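Lullbridge sponge rule promises savings, but the math is thin

Tenants of the shared kitchens at Lullbridge will be asked to stop throwing out their sponges every week starting in November, under a plan the building's management says will cut waste and save money. How much money depends on whom you ask, and on whether anyone washes the sponges.

The plan comes from Drudumora, the cleaning contractor that took over the kitchens last year. It went to tenants on Thursday in a two-page notice. According to the notice, the complex went through 2,062 kitchen sponges in the past 12 months. Drudumora wants to bring that down to 700 by rinsing them at the end of each day, standing them up to dry and replacing them on a fixed schedule.

Kenneth Gillies, who manages the contract for Drudumora, called the target "very achievable" and said the company had tried the routine in one kitchen before offering it to the rest. Asked for the results of that trial, he said they were still being written up. He would not say which kitchen it was or how long the trial ran.

The notice also says the change will save "up to 80 percent" on washing-up supplies. Going from 2,062 sponges to 700 is a drop of about two-thirds. Gillies said the larger figure includes dish soap, but the notice does not mention soap anywhere.

Tenants have their own doubts. Kausar Mohmand, who runs a catering business out of the second-floor kitchen, said she replaces sponges weekly on purpose and plans to go on doing so. Her lunch trade sends back plates with egg, oil and melted cheese on them, she said, and by Friday the sponge smells.

"They want me to keep it longer and trust a drying rack," Mohmand said. "Who is checking the rack?"

The notice says kitchens will be "monitored," without saying by whom. It does tell tenants to use the scouring side on pans only and the foam side on plates, and to keep a separate sponge for counters. 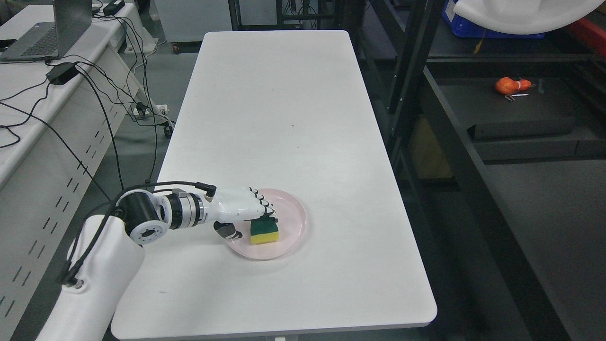
Photo: Drudumora

The two-sided kind, green scourer over yellow foam, would stay under the plan. An earlier draft had proposed switching to a cloth sold under the name Revel, at a higher price per piece. Gillies said the cloth was dropped after tenants complained about the cost, though it may come up again next year.

Management has set aside 40 drying racks for the first round. Rana, the bakery on the ground floor, said it had not been told whether it would get one. The building office did not answer questions about what happens to tenants who ignore the schedule. Comments on the notice are open until the end of the month.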